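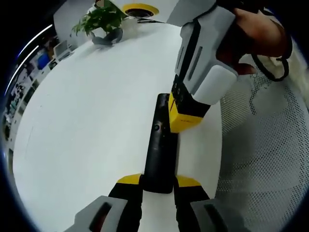

L'ensemble Vurkside cherche deux musiciens pour compléter sa formation de jazz de chambre : une personne à la clarinette basse et une personne au vibraphone. Nous répétons à Pledau, dans une salle claire au premier étage de l'ancienne école de musique. Pendant l'audition, vous serez assis avec nous à une grande table blanche aux bords courbes, où l'on pose d'habitude seulement les partitions et un petit objet noir et allongé comme celui de la photo. Nous commençons toujours par une conversation, ensuite nous jouons.

Le groupe existe avec cinq membres permanents et joue surtout ses propres compositions. Notre prochain programme s'appelle Tesell. Il est écrit pour sept instruments et il contient beaucoup de passages improvisés, parfois très lents. La lecture à vue doit être bonne, mais nous donnons plus d'importance à l'écoute et au son dans les nuances faibles.

Ce que nous proposons :
Un contrat pour la création et pour la tournée de juillet.
Une rémunération de 169 euros brut par service de répétition et de 302 euros brut par concert.
Une participation unique de 900 euros pour l'enregistrement du disque, qui sera fait au studio Geum.
Les trajets en train en deuxième classe et le logement pendant la tournée.

Ce que nous demandons :
Une expérience régulière de la scène en petit ensemble.
Pour la clarinette basse, un instrument descendant au do grave.
Pour le vibraphone, la pratique à quatre baguettes. L'instrument de répétition est sur place.
Une connaissance suffisante du français ou de l'anglais pour travailler ensemble.

Il n'y a pas de limite d'âge et aucun diplôme n'est exigé. La partition complète compte 38 pages ; nous envoyons deux extraits aux candidats invités.

Pour postuler, merci d'envoyer une courte lettre et deux enregistrements récents, dont un sans montage, par le formulaire de contact de notre site. La date limite est le 7 déc. 2025. Chaque candidature recevra une réponse écrite, aussi quand elle est négative.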